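Sweater sleeves stretched out after washing - can I fix the cuffs?
Community Help > Home & Laundry > Clothes Care
Posted May 22, 2019 by kustitz_kate
Viewed 3,868 times

Ok so I have a cream knit sweater, cotton and wool mix, fairly chunky, and I did a dumb thing. Washed it by hand like the tag says and then hung it over the shower rail to dry because I was running out the door. Came back that night and the sleeves are a good bit longer than they were. Body is longer too but I can live with that. The sleeves I can't. They keep slipping down unless I push them back and the cuffs have gone all wavy, no grip to them at all.

Things I already tried:
Wet it again and squished it back into shape on a towel. Helped a little on the body, did nothing for the cuffs.
Tumbled it on the no heat setting for a bit. Nothing.
Rolling the cuffs. Looks bulky and they unroll by lunch.

I don't want to put it in a hot dryer because I shrunk a cardigan that way last August and it ended up dog sized. The tag on this one says hand wash cool, dry flat (yes I know, I know). It wasn't a cheap one either, I saved up for it.

Is there a way to shrink ONLY the sleeves? Or to get the cuffs tight again without sewing? I can sew a button on and that is about where my skills end. I also need it to be wearable at work, I use my hands all day and can't have wool flapping into everything. 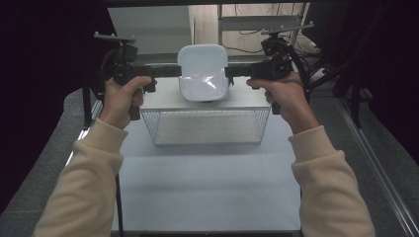
One more thing, I have a second sweater from the same brand (Vanhove) which I havent washed yet and I'm now scared to. So if there's a proper way to wash and dry them from the start please tell me that too. Thanks in advance.

clunness_knits
Member, 1,000+ posts

It can be fixed, at least mostly. The weight of the water did it. Wool holds a crazy amount of water and when you hang it all that weight drags down through the sleeves. The fibers aren't ruined, they just dried in the wrong place.

For the cuffs, do this before anything else. Get a bowl of hot water from the tap, hot but not boiling. Dip only the cuffs in, up to where the ribbing stops. Hold them there a few seconds, take them out, squeeze (don't wring). Then push the ribbing together with your fingers so the ribs sit close, like closing an accordion. Lay flat on a towel and leave it alone till it's bone dry. You may have to do it twice. With cotton in the mix it won't spring back as well as pure wool would, so don't expect brand new.

For the sleeve length, wet the whole sweater in cool water, roll it up in a towel and press down hard on the roll to get most of the water out. Kneel on it if you have to. Then lay it out flat on a dry towel and measure. If you have another sweater that fits you, put it next to it and match the sleeves to that. Pat the sleeves shorter from the cuff up, a little at a time, and smooth the extra out sideways. They will look too wide while wet. Fine. Pin the cuff end if it creeps, rust proof pins only, ask me how I know.

Swap the towel under it when it gets soggy. Flip it once the top feels dry. Takes mine 28 hours in the back bedroom with the window open, yours may be different.

If the cuffs still go loose after all this - elastic thread. I know you said no sewing but this is barely sewing. You buy a spool of the thin clear kind, thread a blunt needle, and run it round the inside of the cuff catching the back of each rib. Two rounds, one near the edge and one a bit higher. Pull it gently till it's snug on your wrist, knot it, done. If you hate it you snip it and pull it out, no harm to the sweater.

And for the new one: cool water, a small squirt of wool wash, soak it, don't scrub. Support it with both hands underneath when you lift it out, never lift by the shoulders. Towel roll, then flat. Store it folded too, hangers do the same damage just slower.

iten_upstairs
New member

just put it in the dryer on hot for 2 minutes and keep checking. worked for mine. mine was acrylic tho

marmalade_tin
Member

Please don't do the hot dryer one, acrylic and wool are totaly different animals. Wool felts and when it felts it's over.

Agree with most of the long answer above. Only thing I'd add, I steam cuffs instead of dipping. Sweater flat on the ironing board, iron on steam, hold it just over the cuff and DON'T touch down. Blast it, then scrunch the ribs in with your fingers (careful, hot), let it cool before you move it. Quicker and the rest of the sleeve stays dry. Didn't do much on a sweater that was nearly all cotton, so check your tag for the mix. If it's more cotton than wool go right to the elastic.

Also a mesh drying rack, the flat kind that sits over the bathtub. Mine folds up behind the door. Air gets under it so no towel swapping and no musty smell.

If it's really a good sweater and none of this works, try a tailor or a knit repair place. They can take the cuff off, shorten the sleeve and put the cuff back on. Get the price first though, chunky knits can cost more than you'd think.

kustitz_kate
Original poster

Thank you!! Did the hot dip on one cuff as a test, it's drying flat on a towel right now. Going to look for the clear elastic in case. Not trying the dryer, sorry. Will post back when it's dry.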